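Boas práticas para robôs móveis em espaço público pedonal

Artigo da enciclopédia colaborativa de automação. Autoria: Leonie Tautahi. Revisão: Georges Majali. Última alteração: quinta-feira, 23 de abril de 2026.

Chamam-se boas práticas para robôs móveis em espaço público pedonal ao conjunto de regras, umas escritas, outras só combinadas entre equipas, que orientam a circulação de robôs em praças, passeios largos e caminhos de jardim. Eu escrevo na primeira pessoa porque a casa deixa (o Georges torce o nariz, mas deixa) e porque andei anos metida nisto, primeiro em Preston, depois no projeto Nirnik, e há coisas que só sei contar assim.

Convém separar logo duas ideias que aparecem misturadas em metade dos textos sobre o assunto. Uma é a norma técnica do equipamento: travagem, bateria, paragem de emergência, ruído. A outra é a regra de conduta no lugar onde o robô anda, e é dessa que trata este artigo. Um robô pode passar em todos os ensaios de bancada e mesmo assim portar-se pessimamente numa praça, colado às pessoas ou parado no meio da passagem a pensar na vida.

Âmbito

Ficam incluídos os robôs com rodas e com pernas que se deslocam ao ritmo de quem anda a pé, com ou sem operador ao lado. Ficam de fora os veículos que usam a faixa de rodagem, os drones e as máquinas de limpeza conduzidas por alguém sentado nelas. As cadeiras de rodas motorizadas também não entram aqui, têm regras próprias e quem as usa é peão, ponto final.

O que se entende por espaço pedonal varia muito. No caderno do Nirnik usávamos três classes: área aberta, corredor e transição. A área aberta deixa desviar para os dois lados. O corredor só deixa desviar para um, ou para nenhum. A transição é todo o sítio onde uma classe passa a outra, e é aí que se concentram quase todos os sustos.
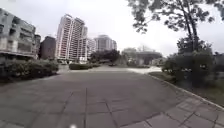

A classificação do terreno faz-se a pé, antes de ligar seja o que for, e faz-se devagar. Eu gosto de começar pelo chão e só depois levantar a cabeça! Numa praça grande, de céu encoberto, com lajes quadradas cinzentas no meio e uma faixa de pavimento mais miúdo e mais claro à direita, junto a um lancil baixo que vai curvando, eu marco logo duas zonas no mapa em vez de uma. A mudança de pavimento pede uma linha no desenho mesmo quando o robô a atravessa sem dar por ela, porque muita gente a usa para se orientar e tende a caminhar ao longo dela. O lancil marca-se como limite rígido. Os canteiros com arbustos marcam-se como limite rígido mais uma folga, já que os ramos crescem e o mapa não.

Distâncias e velocidade

A regra mais antiga que conheço é do Neville Nuttall, dos tempos da Budgate, e cabe numa linha: em área aberta, o robô passa por uma pessoa à distância a que passaria um desconhecido educado. Parece conversa de café, mas foi dali que saíram os valores que depois pusemos por escrito. No Nirnik fixámos 2 metros para a passagem lateral em área aberta, com redução de velocidade sempre que alguém entrasse nesse espaço. Em corredor a distância encolhe por força das circunstâncias, e a velocidade tem de encolher com ela. Quando não há largura para as duas coisas, o robô encosta e espera.

A espera também tem etiqueta. Espera-se do lado de fora da curva, nunca em cima de uma rampa, nunca à frente de um banco, e nunca virado de frente para a pessoa que vem a passar. Este último ponto deu discussões enormes (a Kirsten Holst achava que era superstição nossa) até que ela própria fez uma tarde de passagens com o robô de frente e outra com ele de lado. Voltou convertida e pediu que a regra passasse de recomendada a obrigatória.

Sobre a aproximação por trás há menos consenso. Algumas equipas usam um sinal sonoro curto, outras preferem alargar o desvio e não fazer barulho nenhum. Eu sou da segunda escola. Um apito nas costas assusta, e uma pessoa assustada dá um passo para um lado qualquer, muitas vezes o errado. Em corredor estreito, porém, o silêncio é pior, e aí aceito o sinal desde que seja grave e baixo e que venha com tempo.

Curvas e vegetação

Os caminhos de jardim têm uma dificuldade especial: quase nenhum é reto, e quase todos têm plantas exatamente no sítio por onde se queria ver. Uma sebe pela cintura esconde uma criança por inteiro. Um arbusto redondo no fim de um relvado esconde uma bicicleta encostada, um cão, um adulto agachado a apertar o sapato.

A prática corrente é calcular a velocidade pelo troço de chão que se vê livre, sem contar com o que o mapa promete para lá da curva. Se o caminho desaparece, o robô deve conseguir parar dentro do que ainda está à vista. A isto chamávamos a regra do fim do chão, nome do Cyril Wragg, que na altura tratava da navegação e tinha jeito para batizar coisas.

As copas das árvores merecem uma nota à parte. Por baixo delas a luz cai, e contra um céu branco as câmaras têm tendência para expor para o céu e deixar o resto às escuras. Quem dependa só de imagem deve prever este caso e testá-lo em dias encobertos, que enganam mais do que os de sol forte. Folhas caídas no pavimento também baralham os detetores de obstáculos – a maior parte dos nossos registos de paragem sem motivo, na primeira campanha de dezembro, vinha de folhas. 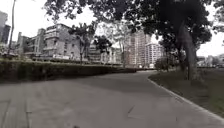 Categoria C: Percursos em caminho curvo

Na grelha do Nirnik, a categoria C reúne os percursos com limite contínuo de um lado e margem macia do outro. Margem macia quer dizer relva, terra ou gravilha, ou seja, um chão para onde um peão pode fugir mas para onde o robô não deve ir. As exigências são estas.

O robô circula do lado da margem macia e deixa livre o lado da sebe ou do muro. Durante muito tempo fizemos o contrário, com o argumento de que assim a pessoa ficava com a relva por escapatória. O problema é que quem vê mal ou anda de bengala costuma seguir o limite contínuo, e nós estávamos mesmo em cima dele. Foi uma associação local que nos abriu os olhos, numa reunião bastante acesa, e tinham toda a razão.

O robô não sobe lancis para abreviar caminho, mesmo que tenha pernas para isso. A tentação é grande com as máquinas mais recentes! Mas uma trajetória que sai do pavimento e volta a entrar mais à frente é impossível de prever para quem está a ver de fora.

Antes da entrada em curva, a velocidade já deve vir reduzida. Travar a meio conta como falha na folha de registo, ainda que não esteja ninguém por perto.

O operador acompanhante, quando existe, caminha atrás e do lado de dentro, de onde vê o robô e o que está para lá dele. A distância fica ao critério da equipa, mas o comando de paragem vai na mão. Na mão, não no bolso nem na mochila.

Levantamento e registo

Cada percurso precisa de um levantamento prévio com data, estado do tempo, tipo de pavimento, limites e pontos de transição. O levantamento caduca. No nosso caso valia por uma estação do ano, e qualquer obra, feira ou poda grande obrigava a repeti-lo.

O registo de circulação guarda as paragens, os desvios e as intervenções do operador. O conjunto de referência do Nirnik tem 3,000 passagens anotadas à mão (mantenho o número como vem no relatório, com vírgula, três mil para os leitores de cá), das quais 1,010 em categoria C. A folha de anotação tem 18 campos, e garanto que preenchê-la ao fim do dia, de pé, com frio, é um excelente argumento para a encurtar. O Neville tentou várias vezes. Perdeu sempre para a Kirsten.

Imagens recolhidas em espaço público exigem outro cuidado. A prática recomendada é tapar rostos e matrículas antes de o material sair da máquina de recolha, guardar só o necessário e ter um contacto visível no robô para quem queira perguntar ou reclamar. O contacto tem de ser atendido por alguém. Já liguei para números desses, noutras cidades, e deu sempre para uma caixa de correio cheia.
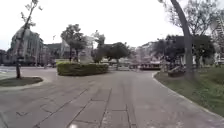
Também se discute durante quanto tempo se deve guardar o registo. A Bellamy, que nos fazia a auditoria, defendia prazos curtos para as imagens e longos para as folhas de anotação, e foi essa a solução que ficou. As folhas quase não ocupam espaço, não identificam ninguém e continuam a servir anos depois, quando se quer perceber se uma alteração na navegação melhorou mesmo alguma coisa ou se só mudou o tipo de disparate.

Proximidade do trânsito

Quando a zona pedonal encosta a uma via com carros, elétricos ou autocarros, aplica-se uma faixa de exclusão medida a partir da aresta do passeio. Dentro dela o robô só circula para atravessar, em passadeira, e com autorização explícita do operador. A travessia autónoma está fora do âmbito de todas as versões do caderno que conheço, e por mim pode continuar fora mais uns anos.

A faixa de exclusão desenha-se no mapa e confirma-se no terreno com uma volta de teste à velocidade mínima. O Cyril insistia em fazer essa volta nos dois sentidos. Na altura achei exagero, até ao dia em que o robô respeitou a faixa à ida e a cortou pelo canto à volta, todo contente.

Críticas

A crítica mais frequente é que estas regras foram escritas por quem opera robôs, com pouca participação de quem partilha o passeio com eles. É justa. A versão atual da categoria C só existe porque alguém de fora se zangou connosco, e isso não é método que se recomende.

Outra crítica, vinda sobretudo de fabricantes, diz que regras por categoria de terreno dificultam a vida a máquinas que se adaptam sozinhas. Aqui discordo, e o Georges já me avisou que discordar num artigo de enciclopédia é feio. Deixo então registado que há opiniões diferentes, e que a discussão continua na página ao lado.

Ver também: faixa de exclusão; levantamento de percurso; paragem de emergência; regra do fim do chão; robôs com pernas.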